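Speaker notes – Bottled water and the shelf life of small-format packaging
Session 2, Gistville meeting, 9th September

Slide 1. Title. Give name, give the scope: still water in small clear plastic bottles, stored at room temperature. Glass and cans are out of scope. Say so early, or the first question will be on cans.

Slide 2. What a best-before date covers. Plain water does not spoil the way milk does. The date mostly stands for the package: weight loss through the wall, changes in taste, label condition. Pause here. People who buy water for storage rooms tend to read the date as a safety limit.

Slide 3. Water loss. Vapor passes through the wall slowly. Small bottles lose a larger share of their contents than large ones, as they have more wall per unit of volume. Do not derive this on the slide. The curve is in the handout.

Slide 4. The Tanabe storage trial. 199 bottles, one filling line, one lot, started in May. Split between a dark shelf and a shelf beside a window. Weighed on the same scale each time, cap on, label on. Mention that 14 bottles were dropped from the analysis for damaged caps. Someone always asks whether they were the bad ones. They were removed before the first weighing.

Slide 5. Results by shelf. The window shelf lost more weight and had wider scatter. Temperature was logged at the shelf edge only, so do not claim that light caused it. Heat is the simpler reading. If time is short, skip the second plot and go straight to the table.

Slide 6. Taste panel. Panelists compared stored water with fresh water from the same source. Most differences were described as "flat" or "plastic." Panelists did not know which shelf a sample came from. Keep this slide brief. The panel was small and the wording was not controlled.

Slide 7. Labels and handling. Adhesive ages too. A label that lifts at the edge takes the lot code with it, and a bottle without a lot code cannot be traced in a recall. Stiltura now prints the code on the shoulder as well as on the label. Thin walls also flex under side pressure, which matters for any package that gets picked up singly.
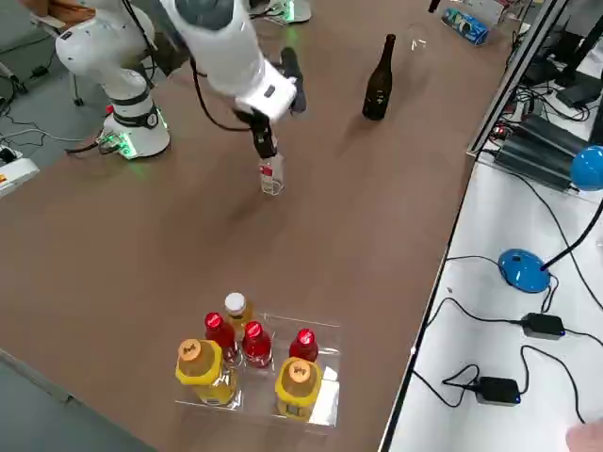 Itsuki Kaneko commented on the draft that slide 7 should separate lot code from date code, as many storerooms record only the date and then cannot match a recall notice. Accepted. Say "lot code" throughout and point to the sample log sheet.

Slide 8. Advice for storerooms. Keep cases off the floor and away from heaters, solvents and cleaning products. Rotate by lot. Write the delivery date on the case, facing out.

Slide 9. Open items. Repeat the trial with temperature logged at each bottle row. Add the Clullus cap, which has a different liner. Junpei Hamada has the raw weights and will take requests for them after the session.

Leave slide 9 up during questions.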